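Home Browse Issues About the Journal Submit Contact

4. Evaluation of the Waketti lane-following kit on open road

4.1 What is offered

The Waketti kit is sold by Bumik as an add-on for small wheeled platforms that must travel along paved roads without a driver. It consists of a forward camera, a computing unit and a software license for one vehicle. The buyer mounts the camera at the front of the platform, enters the wheel base and the mounting height in a setup page, and connects the unit to the motor controller. According to the manual, no map is needed. The software searches for painted lines and for the border between pavement and ground, and from these it computes a target path and a confidence value between 0 and 1. When the confidence falls under a limit chosen by the user, the platform reduces its speed and finally stops.

We were interested in the kit because most products in this price class are made for yards, warehouses and campus paths. There the lines are short, the turns are many and the light is often broken by buildings. On a long open road the conditions are different. The platform sees almost the same view for many minutes, there are few objects near to it, and the sun may stand in front of the camera for the whole run. The manual says only that "strong frontal light should be avoided where possible." For a road that goes in one direction this advice is difficult to follow, and we wanted to know how the kit behaves when the advice is not followed.

4.2 Platform and settings

The kit was installed on our Stinach base, which was already used in the steering experiments of Section 3. We followed the installation guide of the supplier and changed only two settings. The first is the exposure mode, which we set from "scene average" to "lower half," so that the brightness of the sky has less influence on the picture of the road. The second is the preferred line. As delivered, the software gives the same weight to the line on the left and to the line on the right. We ran the kit both with this equal weighting and with the right line preferred, and these two conditions are called E and R in the following text.

Calibration took longer than we expected. The guide asks for a printed board to be held at several distances in front of the camera, and the setup page reports only whether the result is accepted. It does not say which of the views was bad when the result is refused. A numerical residual for every view would be a small change for the producer and a large help for the user. After calibration the parameters remained stable, and we did not need to repeat the procedure during the test period in June.

As a reference we used the Leitner post-processing service. It takes the stored positioning data and returns a smoothed path of the vehicle. The lateral error given in this section is the distance between this path and the path requested by the operator, measured at right angles to the direction of the road. The reference is not free of error itself, and we therefore do not discuss differences that are smaller than its stated accuracy.

4.3 Road and procedure

The test section is straight and paved, with a solid white line between the travel area and the shoulder on the right. The line on the left is much weaker to the eye, and in frontal light it becomes weaker still. A metal guardrail follows the road on the right side, and a second low barrier can be seen on the left behind a strip of dusty ground. The land is dry and open, with hills only at a large distance.

Each run had a length of 2000 m. The operator started the kit by remote control, waited until the confidence value was shown as stable, and then gave the command to drive. Steering commands by hand were allowed only for safety reasons, and a run with such a command was marked as interrupted. All camera frames, confidence values and wheel commands were stored on the platform. Figure 2 gives one frame from the forward camera in the light conditions that are the main subject of this section. The continuous line on the right remains crisp toward the horizon, while the pale edge line on the left is partly lost in the glare. 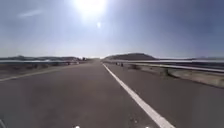

Figure 2. Forward view on the test road with the sun in front of the platform. The solid lane line stands to the right of the travel area, and the guardrail runs beyond the shoulder. Two small white points at the lower border belong to the front edge of the robot.

4.4 Results

In condition E the kit kept the platform in the travel area in the runs with the sun behind it, and the confidence value stayed high from start to end. With the sun in front, the behavior was less regular. The software continued to search for the left line and found it only in part of the frames. When the left line was found, the target path was placed between both lines. When it was lost, the path was computed from the right line alone, using a lane width that the software had stored before. The stored width and the measured width were not the same, and at each change between the two methods the platform made a small correction to one side. None of these corrections was dangerous at our speed. They were, however, well visible in the wheel commands and would be unpleasant for a load that must not be shaken.

In condition R these corrections disappeared nearly completely. The path was held at a fixed distance from the right line, and it made little difference if the left line was detected or not. The remaining lateral error had a slow character, and we believe that it comes mostly from the yaw estimate of our own platform. For a road of this kind, with one strong line and one weak line, we consider R the better choice. It is a pity that the setting is placed in the third level of the menu under "advanced weights" and is explained there by a single sentence.

The confidence value deserves a separate remark. We had expected that it would fall when the sun is in front. It did fall, but later than the detection itself. In several frames of condition E the left line was reported at a wrong place, and the confidence was still over 85 percent. From the stored data we can see that the value is filtered over time, so that short errors have only a small influence on it. This filtering makes the number pleasant to look at - it does not jump - but it reduces its use as a warning. A user who depends on it for the stop function should choose a higher limit than the one given in the manual.

We also looked at the influence of the guardrail. It is long, straight and bright, and in the image it runs toward the same point as the lane line. Such an object could in principle be taken for a line. In our data this did not occur while the real line was detected. When we covered the lower part of the stored frames and gave them to the software again, so that the near part of the painted line was missing, the guardrail was chosen in some cases. The situation is artificial, but it may have a natural relative on roads where the paint is old and the rail is new.

4.5 Exposure

The change to the exposure mode "lower half" was useful. In the default mode the bright sky makes the camera reduce the exposure, and the asphalt becomes dark and poor in detail. With the changed mode the sky is partly saturated, which does not matter for line detection, and the surface of the road keeps its texture. The near part of the pavement has a slight blur in the frames. We do not know how much of this blur is caused by the motion and how much by the focus setting, which the user cannot change. For the detection of wide painted lines it had no effect that we could measure.

A shade above the lens is offered as an accessory. We did not buy it for this test. When the sun is high, a shade of the right length should remove a part of the stray light, and we plan to repeat condition E with it before making a statement on its value.

4.6 Cost of use and support

The license is bound to one computing unit and must be renewed each year. After the renewal date the kit continues to drive but receives no updates, which we find a fair rule. Questions sent to the support address were answered in a polite way and mostly with references to the manual. Our question on the time constant of the confidence filter received the answer that this value is not published. We could estimate it from the stored data, but a user without such data has no possibility to do so.

4.7 Limits of this evaluation

Our results are valid for one road, one platform and dry weather. The road has no curve in the test section, and nothing can be said here about the behavior of condition R in a bend, where the stored lane width may have more importance. Other traffic was not part of the evaluation, as the kit is not sold as an obstacle detector and the manual asks for a separate device for this purpose. The software version was kept the same during all runs. A later version was released while this text was in preparation, and its release notes mention "improved handling of low contrast markings." We have not tested it. The stored frames from the present runs can be given to the new version offline, and this comparison is the next step of our work.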